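Skasora Adjustable Steam Mop Review

I bought the Skasora in September after my old mop started leaving streaks on the kitchen tile. It replaced a Nenamora that lasted four years and was fine until the trigger stuck. I paid full price, and I've used the Skasora two or three times a week since then.

Setup took a few minutes. The handle comes in two pieces that click together, and the head snaps onto the bottom. No tools needed. The manual is a single folded sheet with small print. It covers filling, the steam settings and how to descale, and it leaves out how to remove the head, so I had to work that out myself. You press the gray tab with your foot and pull up hard.

The tank holds enough water for 21 minutes on the middle setting, measured with a kitchen timer. On high it runs out a good deal sooner. It's ready to steam in less than a minute from cold. The light goes from red to green, and you can start right then, although the first few seconds spit a little water. I point it at the sink mat until that stops.

There are three steam levels. Low is for sealed wood and laminate, middle is for tile, and high is for grout and dried-on spots. I use middle for almost everything. High took up a patch of dried pancake batter in two passes, which the Nenamora would have pushed around for a while. It did very little for an old rust ring by the back door, but I didn't expect it to.

The pads are the part I like least. Two come in the box, both microfiber, and they hold on with a drawstring instead of hook-and-loop strips. The drawstring loosens when the pad gets heavy with water, and on bigger floors I have to stop and pull it tight again. Zapata makes a generic pad that fits the same head and stays put better. It comes out of the wash with less lint too. I now use those and keep the originals as spares.

The cord is 30 feet long. I can do the kitchen, hall and half the living room from one outlet. It wraps on two hooks on the back of the handle, and the top hook turns so you can drop the whole cord at once. I wish every appliance had that.

Weight is fine on the flat. Carrying it up the stairs with a full tank is less fun, so I fill it upstairs now. The swivel is smooth, and it gets under the couch if you lay the handle nearly flat – any lower and the steam cuts out.

Noise is a low hiss and a click from the pump. My dog left the room the first time and has ignored it since.

I looked at the Sodutetti before buying. It has a bigger tank and a scrub brush that folds out, but it's heavier and the refill cap is on the underside, so you have to turn the whole thing over to add water. For a large house I might have gone that way. 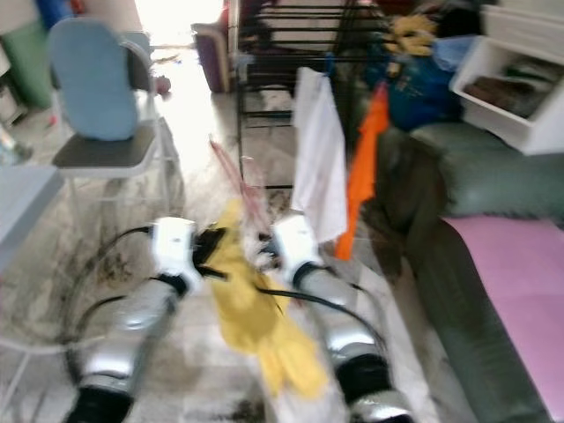 One more thing on descaling. The sheet says once a month with hard water, and I'd stick to that. I skipped it once and the steam got weak and patchy. A rinse with white vinegar and two tanks of plain water brought it back. Four stars, with one off for the drawstring pads.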